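About Koech

Koech sells trays. We carry serving trays, desk trays, catchall trays for the hall table, and shallow trays for drawers. We started with one shelf of them inside a housewares shop in Mudedcombe, and when the shop closed we kept the shelf and took over the lease.

The store is on the ground floor and the packing room is behind it. Four people work here full time, and 2 more come in for the weeks before the holidays. Everyone packs orders, including the person who does the books.

What we carry

There are 673 items in the current catalog. Most of them are plain trays in one color. We buy in small runs, so a color may be gone for a season and then come back. If you need a set to match, order it all at once.

Our two house lines are Lerkitska and Brustulik. Lerkitska is the rectangular line, with rounded corners and a raised rim. Brustulik is the round line, deeper, and mostly bought for fruit and bread. We also stock trays from outside makers. Those are listed under the maker's own name.

We don't sell sets with matching cups or coasters. Customers ask for them every December and we send them to other shops in town.

How people use them

A small tray is mostly a place to put things down. Keys, a watch, rings, pens, hair ties, whatever comes out of your pockets at night. Customers use them by the kitchen sink, on a nightstand, and on the shelf over the washing machine. One dental office bought 17 for its reception desks and exam rooms and has reordered since.

If you are buying your first one, measure the spot before you order. A tray that hangs over the edge of a shelf gets knocked off. Leave a finger's width on each side so you can pick it up. For a drawer, measure the inside of the drawer and check the height of the rim too.

Color

Light colors outsell dark ones here. Pale pink was a trial order, and we kept it on because small things are easy to find on it. Gray and cream are the other two we try never to run out of. Dark green comes and goes.

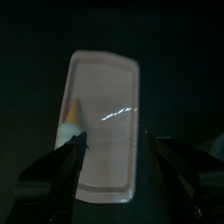 Can I wash a glossy tray in the dishwasher?

Wash it by hand with dish soap and a soft cloth, then dry it right away. Scouring pads leave fine scratches that show up under a lamp. Dried food in the corners comes loose after a few minutes under warm water.

Orders and returns

Orders placed before noon on a weekday leave the same day. Trays are wrapped in paper and packed flat with cardboard between them. We will take back anything unused within four weeks. If a tray arrives chipped, send us a photo and we will ship another. You don't need to mail the chipped one back.

The store is open Tuesday through Saturday. Parking is behind the building, and the back door is the one without steps.

Page last updated 2020-06-21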